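Vusilton Sunday Table Swap: Your Questions

What is the swap?
It's a morning of trading small household things, held in the old dairy building in Vusilton. You bring what you don't use, you take what you will, and no money changes hands. We love it, and we hope you will too!

When should I come?
Doors open at 9 a.m. every Sunday, and we wrap up by 1. The first hour is the liveliest. If you like to browse slowly (and plenty of us do), try after 11.

What can I bring?
Kitchen things, linens, craft supplies, stationery, cases and pouches, games with all their pieces. Fabric goes wonderfully fast, even odd lengths, so please don't toss your scraps.

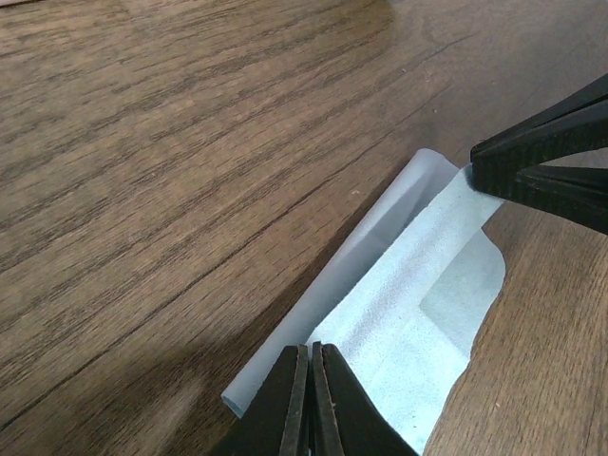 Wash linens before you bring them and skip the scented dryer sheets, please. Several of our regulars have allergies. Pillows and mattress pads are the only bedding we turn away.

How do the tokens work?
You get one token for each item you drop off, up to 13 a visit. Larger pieces earn 2. Tokens never expire, so if nothing grabs you this week, hang on to them.

Can I bring furniture?
Only if you can carry it in by yourself. Side tables and stools are great. For anything bigger, pin a card to the board by the door and arrange the trade from home. The Serrano Street hall also runs a furniture day in August that's well worth the trip.

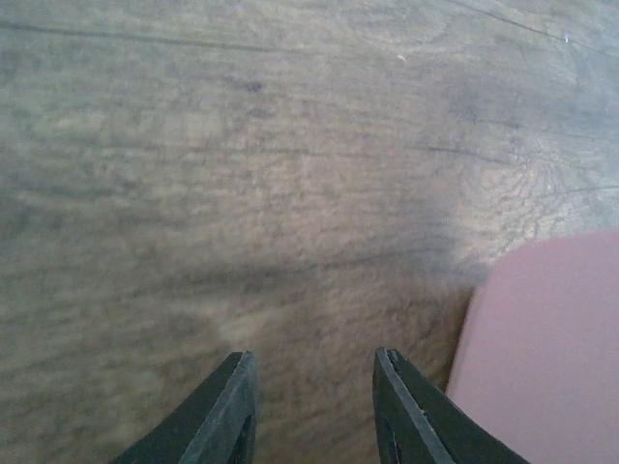 Old wood with plenty of character in the grain.

Is everything clean and working?
We ask people to check before they come, and we look things over at the drop-off desk. Anything with a plug has to be tested there first.

What about small loose items?
Oh, the small stuff is the best part! Set it out where people can see it, and keep sets together in a bag or box.

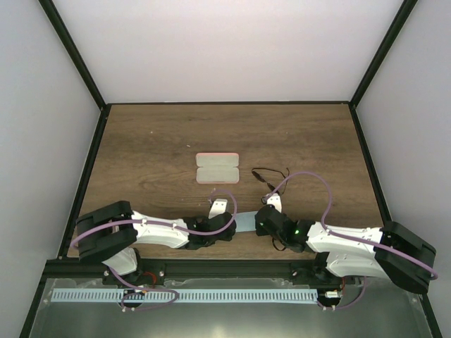

Small case and a thin black cord on the table.

What happens to leftovers?
They go to the thrift shop in Olon, which picks up right after we close. We traded 1033 items last season, so there's usually less left than you'd think.

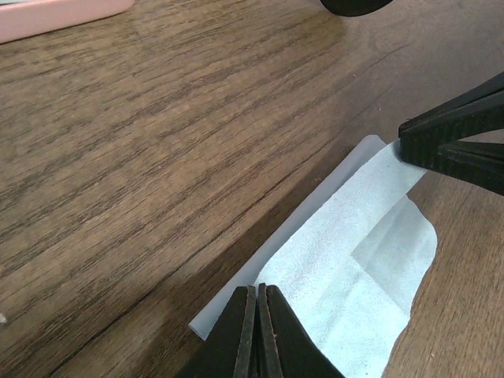
If you change your mind about something you dropped off, come find us before closing and we'll gladly hand it back for your token.

How do I get there?
Take the Inden bus to the last stop and walk up the hill. Parking is free behind the building. Bring your own bags!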